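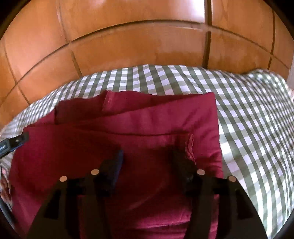 Tivonell Cloth Folding, release notes and data card

Tivonell is a set of 400 cloth-folding episodes recorded with two hand-held grippers, each with its own wrist camera. We made it to train a pair of table-mounted arms to fold laundry on soft surfaces, which is a lovely, maddening problem and much more fun than folding on a flat table. Everything sags, bunches up and comes along for the ride when you pull on something else.

If you downloaded the first release, please read the next section before you put anything on a real arm. The files from that release contain pose errors that can drive a gripper down hard into whatever is under it.

What went wrong

The first policy we trained on the full set looked great in playback, so we ran it on the arms at the Krajčí lab. The right arm made its approach to the cloth, opened, and then pushed straight down into the padding. It kept going until the force limit tripped. No one was near it and the arm was fine, but one finger came back with a bent pin and the pad had peeled away from the tip.

We first blamed the controller. Swapped it, same thing. Then we blamed the calibration between the camera and the fingers, and spent far too long on that. The actual cause was in the training data, and once we plotted camera height over time it was hard to miss: in 9 episodes the recorded pose jumps, and the jump is nearly always downward.

Cause

Our tracker estimates camera motion by matching visual features from one image to the next, and it also tries to recognize places it has been before. Many of the episodes were recorded over a green-and-white gingham cover. Gingham is just about the meanest thing you can show a feature matcher! Every corner of every square looks like every other corner, so when the gripper moved fast the tracker sometimes matched a square to its neighbor and decided the camera had moved by a whole check when it hadn't.

Most of the time the surroundings pull it back into line. Where that fails is when the camera is close in and the rest of the view is either plain cloth with few features or a polished surface full of reflections. Reflections slide as the camera moves, and the tracker happily treats them as fixed points. 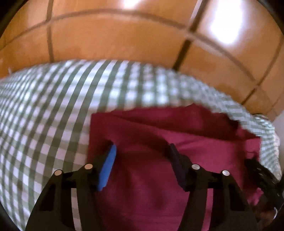
The wide lens makes it worse toward the borders of the image, where the checks get squeezed together and blur into dots. Our old mask threw out only the darkened corners. The new one also drops the outer ring of the image during fast motion, and it drops blown-out highlights everywhere.

There is a second, smaller fault, and it's entirely our own doing. The fingers themselves were not masked in the first release. They stay still in the image while the world moves, so their pins and pads were being tracked as landmarks that never go anywhere. With both grippers working close together, the other gripper can also show up at the side of the view, and it moves on its own schedule. Both kinds of gripper pixels are now masked before tracking.

Affected episodes

All 9 are listed in withdrawn.txt. In 6 of them the jump falls during the approach, before the fingers close. These are the dangerous ones, because a policy learns to dive. In the rest, the jump comes after the cloth has been let go, and the folding part may still be usable if you trim it yourself. We left them out of the new release anyway.

The first release had a summary file listing every episode as passed. Please delete it. The check behind it only looked at whether the tracker had lost its position, and in these cases the tracker was perfectly confident and wrong.

What changed in this release

Withdrawn episodes moved out of the main folder.
All remaining episodes tracked again with the new masks.
Pose files now carry a confidence value per image. Low values mean few good features, so filter on it.
Height jumps between neighboring images are flagged in jumps.csv, including small ones that we judged harmless. Around 1000 images carry a flag.
Gripper opening is now stored per side. Left and right had been averaged, sorry.

Episode contents

Each episode folder holds one video per gripper, one pose file per gripper, the finger opening over time, and a short text label for the task. Video is kept as recorded, with the lens distortion left in. If you want straight edges, use the lens file in the calibration folder. Use the corrected images for viewing only, please, as our baseline was trained on the raw ones.

Tasks are simple: fold over a flap, bring an edge to an edge, flatten a bunched corner. The cloths vary in color and condition, and some have frayed or stitched edges. Keep those in your training mix if you can. Loose threads catch on the pads in a way that clean hems never do, and a policy that has seen it copes a lot better.

Pads

The finger pads are Bramix soft pads. The left and right pads do not look the same in every recording, and lighting changes them further, so don't use pad color to work out which side you are looking at. The side is in the file name.

Before you run this on hardware

Set a floor height in your controller and make it a hard stop. Measure it on your own surface with the padding pressed down by hand.
Start with a low force limit. Cloth weighs next to nothing and you will not need much.
Run the first tries with no cloth, then with cloth, and keep a hand on the stop button for both.
Plot camera height for every episode you train on. It takes a few minutes and would have saved us a finger.
If you mix in your own recordings, lay something irregular beside any checked or striped fabric. A crumpled T-shirt works really well.

Still open

Fast motion over the checks can still shift the pose sideways by less than one square. We can see it in a few episodes and don't have a clean test for it yet. The team at Britine is trying a tracker that uses the motion sensor more heavily in those stretches, and the early plots look very promising. If it holds up we'll track everything again and put out another release in December.

Reports are very welcome, the messier the better. Send the episode name, the side, and a height plot if you have one.

Maintainer: Toon Verbeke
Last updated: 10/11/2021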